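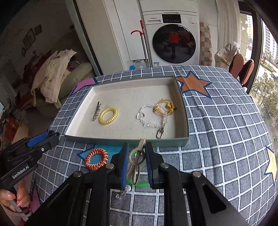 작업 노트 886쪽. 10월, 오전 9시 조금 지나서 시작.

액세서리 서랍 정리 첫날. 드디어 했다! 여름 내내 미뤄 둔 서랍인데, 막상 쏟아 놓고 보니 왜 이렇게 재미있는 일을 미뤘나 싶다. 은색 사슬, 용수철 모양 고무줄, 끈 매듭, 열쇠고리, 구슬. 전부 손바닥 안에 들어오는 것들인데 만지는 느낌이 제각각이라 오전이 통째로 날아갔다. 나중에 도모요 씨랑 다쓰야 씨도 같이 볼 노트니까 순서대로 적어 보려고 하지만, 아마 중간에 샛길로 빠질 것 같다.

준비

큰 쟁반을 찾다가 포기하고 회녹색 얕은 상자를 썼다. 안쪽이 흰색이다. 결과적으로 오늘 제일 잘한 선택! 은색 사슬은 흰 바닥에 놓으면 고리 하나하나의 윤곽이 바로 보인다. 지난번에 쓰던 은회색 접시에서는 얇은 집게핀이 자꾸 바닥에 묻혀서 손끝으로 더듬어 찾아야 했다. 테두리가 낮은 것도 마음에 든다. 손목을 걸치고 작업해도 걸리는 데가 없고, 굴러가는 구슬 정도는 막아 준다.

밑에는 별무늬 천을 그대로 깔아 두었다. 흰 격자가 인쇄되어 있어서 물건 줄 맞추기가 정말 편하다. 한 칸에 하나씩, 이라고 마음속으로 정해 놓으니까 손이 알아서 간격을 지킨다. 다만 별이 크고 색이 여러 가지라 비슷한 색 물건을 별 위에 놓으면 안 된다. 투명한 초록 고리는 어디에 놓아도 잘 보이는 편이었고, 맑은 구슬 팔찌는 어디에 놓아도 잘 안 보이는 편이었다. 구슬류는 앞으로 상자 안쪽 흰 바닥으로 보낼 것.

세탁기는 정리하는 동안 돌리지 않기로 했다. 전에 탈수 중에 구슬을 꿰다가 책상 위 구슬이 슬금슬금 한쪽으로 모이는 걸 본 적이 있다. (그때는 그것도 꽤 재미있었다.) 빨래는 오후로.

창가 쪽 빛이 좋았다. 의자 두 개는 창 앞에 그냥 두고 나는 서서 했다. 서서 하는 쪽이 전체를 내려다보기 좋고, 허리도 생각보다 괜찮다. 오래 할 거면 중간에 한 번 앉을 것.

분류 기준을 정하느라 한참 걸린 이야기

처음에는 용도별로 나누려고 했다. 머리에 하는 것, 손목에 하는 것, 가방이나 열쇠에 다는 것. 깔끔해 보이는데 해 보면 바로 막힌다. 용수철 모양으로 감긴 고무줄이 문제다. 머리 묶는 데도 쓰고 손목에도 끼우고, 나는 케이블 묶을 때도 쓴다. 끈 매듭도 마찬가지로 열쇠에 달면 열쇠고리고 손목에 감으면 팔찌다. 두 무더기 사이에서 왔다 갔다 하는 물건이 계속 나와서 그만뒀다.

두 번째로 색깔별. 예쁘기로는 최고였다! 노랑과 금색 계열을 한데 모아 놓으니까 서랍에 그대로 넣어 두고 싶을 정도. 그런데 사슬이랑 끈이 한 무더기에 들어가면 무조건 엉킨다. 사슬의 고리 틈에 끈의 보풀이 끼고, 집게 모양 고리가 옆에 있는 걸 다 물고 늘어진다.

세 번째로 재료와 움직임. 이걸로 확정했다.

가. 딱딱하고 안 휘는 것: 집게핀, 접이식 가위, 열쇠
나. 줄줄 흐르는 것: 금속 사슬 전부
다. 늘어났다 돌아오는 것: 용수철 고무줄
라. 휘지만 안 늘어나는 것: 꼰 끈, 땋은 끈, 매듭 장식
마. 구르는 것: 구슬, 작은 참 장식

다쓰야 씨가 예전에 Kanaujia 작업 때 끈을 이런 식으로 나눴다고 들은 기억이 나서 따라 해 봤는데, 끈 말고도 다 통한다. 집어 드는 방법이 같은 것끼리 모이니까 손이 헷갈리지 않는다. 다쓰야 씨, 고맙습니다. 이 방법에 이름이 있으면 여백에 적어 주세요.

사슬

은색 사슬 팔찌부터. 타원형 고리가 이어진 것인데 빛 받을 때 반짝이는 모양이 정말 좋다. 바닥에 내려놓을 때 한쪽 끝부터 천천히 놓으면 저절로 둥글게 말리고, 한꺼번에 떨어뜨리면 고리가 서로 올라탄다. 몇 번을 다시 들었다 놨다 했는지 모르겠다. 일이 아니라 거의 놀이였다.

보관 규칙: 잠금 고리를 채워서 넣는다. 열린 채로 넣으면 다음에 꺼낼 때 옆 물건이 딸려 나온다. 도모요 씨는 사슬을 종이에 끼워 보관하는 쪽을 좋아하는데, 굵은 사슬은 그냥 둥글게 놓아도 괜찮은 것 같다. 가는 사슬은 종이에 끼우는 것에 찬성. 오늘 나온 가는 사슬 하나가 짧은데도 엉켜 있었고, 그걸 푸는 데 27분이 걸렸다.

엉킨 사슬 푸는 순서(다음에 또 잊어버릴 테니 적어 둠)

1. 당기지 않는다. 처음에 꼭 당기게 되는데 참을 것.
2. 흰 바닥에 내려놓고 손끝으로 동글동글 굴려서 뭉치를 느슨하게 만든다.
3. 가운데에 틈이 보이면 바늘 두 개를 넣어 벌린다. 끝이 뭉툭한 바늘이 좋다.
4. 잠금 고리가 있는 쪽 끝을 찾아 그쪽부터 빼낸다.
5. 다 풀리면 바로 종이에 끼운다. 차 마시고 와서 하겠다고 하면 그 사이에 다시 엉켜 있다.

3번에서 바늘 대신 이쑤시개를 써 봤는데 끝이 갈라져서 보풀이 남았다. 바늘로 할 것.

용수철 고무줄

제일 기대하던 것! 옛날 전화선처럼 감긴 그 고무줄이다. 노란 것도 있고 갈색도 있고 주황과 흰색이 섞인 것도 있다. 나는 이 물건의 모양이 정말 좋다. 한 바퀴 한 바퀴가 같은 크기로 돌아가면서 전체가 다시 둥글게 닫혀 있다니, 볼 때마다 잘 만들었다는 생각이 든다.

오래 쓰면 늘어나서 간격이 벌어진다. 도모요 씨가 따뜻한 물에 담그면 다시 오므라든다고 해서 따로 모아 둔 낡은 것들로 시험해 봤다. 늘어난 고무줄을 그릇에 담고 따뜻한 물을 부은 다음 30초 기다렸다가 꺼낸다. 효과가 있었다! 심하게 벌어져 있던 것은 눈에 띄게 줄었고, 조금 벌어진 것은 차이를 잘 모르겠다. 같은 것을 한 번 더 담갔을 때는 변화가 없었다. 물 온도를 재지 않은 것은 내 실수. 다음에는 온도계를 옆에 두고 하겠다.

꺼낸 다음에는 수건 위에 펼쳐 놓고 말린다. 홈 사이에 물이 꽤 남는다. 수건으로 꾹 누르면 모양이 찌그러지니까 그냥 두는 게 낫다.

하나 더. 고무줄끼리 서로 끼워 두면 안 된다. 나사처럼 맞물려서 빼는 데 시간이 든다. 빼는 느낌 자체는 좋지만.
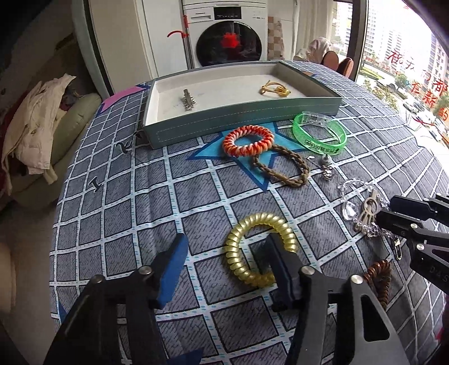 끈과 매듭으로 넘어간다. 땋은 팔찌, 꼬아 만든 팔찌, 베이지색 매듭 장식까지. 꼰 끈은 놓아두면 자기가 감기고 싶은 방향이 있다. 갈색으로 꼰 팔찌는 아무리 펴 놓아도 끝이 살짝 돌아가는데, 억지로 펴지 않고 그 방향대로 말아 두기로 했다. 말아 놓으니까 부피도 줄고 보기에도 좋다.

땋은 쪽은 반대로 얌전하다. 놓은 자리에 그대로 있다. 주황과 흰색은 같이 두면 색이 참 시원하다. Zenine 견본 만들 때 이 배색을 써 보고 싶다. 지금 견본은 남색 하나뿐이라 조금 심심한데, 굵은 끈 두 가닥으로 땋으면 멀리서도 무늬가 보일 것 같다. 다쓰야 씨 의견 궁금함.

매듭 장식은 오늘 풀어 보지 않았다. 풀어서 순서를 알아내고 싶은 마음이 굴뚝같았지만, 다시 묶을 자신이 없다. 비슷한 굵기의 끈을 사다가 옆에 놓고 따라 묶어 보는 것부터. 매듭 중심이 어느 쪽에서 시작하는지만 알아도 절반은 될 듯하다. 도모요 씨가 매듭 책을 갖고 있다고 했으니 빌려 달라고 할 것.

끈 세척 메모: 면 끈은 미지근한 물에 중성세제, 손으로 눌러 빨기. 비비면 보풀이 선다. 금속 장식이 달린 끈은 물에 담그지 말고 젖은 천으로 끈 부분만 닦는다. 세탁망에 넣어서 세탁기에 돌려 본 적이 한 번 있는데 매듭이 돌처럼 단단해져서 나왔다. 다시는 안 한다.

열쇠와 참

열쇠에 붙어 있는 것들은 떼지 않고 한 묶음으로 두었다. 처음 계획은 다 분리해서 재료별로 나누는 것이었지만, 참 장식은 같이 달려 있을 때 더 예쁘다. 그리고 열쇠는 서로 부딪치는 소리로 찾는 물건이라서(나만 그런가?) 혼자 떨어져 있으면 오히려 잃어버린다.

떨어져 나온 은색 작은 참은 따로 챙겼다. 연결 고리만 새로 달면 바로 쓸 수 있다. 연결 고리는 Homness 부품함 둘째 칸에 있는데 크기가 뒤섞여 있어서 하나씩 대 봐야 했다. 참 구멍보다 아주 조금 가는 것이 딱 좋다. 고리를 열 때는 양옆으로 벌리지 말고 앞뒤로 비틀어서 연다. 양옆으로 벌리면 동그라미가 영영 안 돌아온다. 이건 도모요 씨한테 처음 배운 것인데 아직도 써먹고 있다.

접이식 가위도 발견. 은색에 아주 작다! 접어 두면 장식처럼 보인다. 실 끝 정리용으로 좋을 것 같아서 매듭 재료 칸으로 보내려고 했는데, 위의 기준대로라면 가 칸이다. 기준은 기준이니까 가 칸. 대신 칸 순서를 바꿔서 가와 라를 붙여 놓을까 생각 중이다.

집게핀은 끝이 뾰족뾰족해서 사슬과 같이 두면 바로 걸린다. 가 칸 안에서도 맨 가장자리로. 벌린 상태로 보관하면 안 되고, 다물린 상태로 눕혀 둘 것.

구슬

구슬 팔찌의 고무줄 상태 점검. 늘려 보지 말고 구슬 사이를 살짝 벌려서 안쪽 줄을 본다. 줄이 뿌옇게 변했으면 교체. 오늘 본 것은 아직 쓸 만하다고 판단했지만 밝은 데서 한 번 더 보고 싶다. 교체하게 되면 꿰기 전에 배열을 종이에 적어 두기. 다 같은 구슬처럼 보여도 구멍 크기가 조금씩 달라서 순서가 바뀌면 들쭉날쭉해진다.

구슬을 닦을 때는 Allix 때 쓰고 남은 부드러운 천이 최고였다. 물기 없이 살살 문지르는 것만으로 투명함이 살아난다. 창 쪽으로 들고 돌려 보다가 또 시간이 갔다. 이 부분은 작업 시간에 넣지 않겠다.

초록색 투명 팔찌는 분류에서 마지막까지 남았다. 플라스틱이고 표면에 한자가 들어가 있다. 휘기는 하는데 끈은 아니고, 늘어나지도 않는다. 라 칸에 넣었다가 딱딱한 쪽에 가깝다 싶어서 가 칸으로, 다시 라 칸으로. 눌리면 둥근 모양이 납작해질까 봐 결국 맨 위에 올려 두었다. 의견 받습니다.

서랍에 다시 넣기

칸막이는 두꺼운 종이를 접어서 만들었다. 풀 없이 끼워 맞추기만 해서 나중에 칸 너비를 바꿀 수 있다. 다 칸(용수철 고무줄)이 예상보다 자리를 많이 차지한다. 겹쳐 쌓으면 눌리니까 한 층으로 깔아야 하고, 그러면 서랍 앞쪽 절반이 전부 고무줄이다. 보기에는 아주 즐겁다. 서랍을 열 때마다 기분이 좋아질 것 같다!

나 칸은 바닥에 흰 종이를 깔았다. 상자에서 배운 것 그대로 적용. 마 칸에는 얇은 펠트. 구르는 소리가 안 나고, 서랍을 급하게 닫아도 구슬이 한쪽으로 몰리지 않는다. 펠트 자투리가 모자라서 안쪽 모서리는 아직 맨바닥이다.

이름표는 아직. 도모요 씨 글씨가 제일 읽기 쉬우니 부탁하고 싶다. 가나다 대신 실제 이름을 쓰자는 의견도 있을 텐데, 나는 '줄줄 흐르는 것'이라고 쓰고 싶다. 서랍 열 때마다 웃을 수 있게.

남은 일

- 펠트 자투리 더 찾기(천 상자 아래쪽에 있었던 것 같음)
- 고무줄 시험 다시, 이번에는 온도계 준비
- 매듭 책 빌리기, 베이지색 매듭과 비슷한 굵기의 끈 사기
- 연결 고리 크기별로 나누기. 작은 봉투 9장 필요
- 은색 참에 고리 달기
- 초록 팔찌 자리 정하기
- 별무늬 천 털기. 구슬 하나쯤 숨어 있을지도 모르니 흰 종이 위에서 털 것

다음번에는 브로치와 단추 서랍을 열어 볼 생각이다. 벌써 기대된다. 단추는 위의 다섯 칸으로 나누면 전부 마 칸에 들어가 버릴 테니 기준을 새로 짜야 하고, 구멍 두 개짜리와 네 개짜리를 나눌지부터 정해야 한다. 다쓰야 씨는 색깔별로 하자고 할 것 같은데 단추라면 엉킬 일이 없으니 나도 찬성이다.

여백 추가, 오후: 도모요 씨가 와서 초록 팔찌를 보더니 종이 심에 끼워 두면 안 눌린다고 했다. 좋은 생각! 굵은 심을 잘라서 끼워 봤는데 조금 헐렁해서 종이를 한 겹 더 감았다. 라 칸 맨 뒤에 세워 두었음.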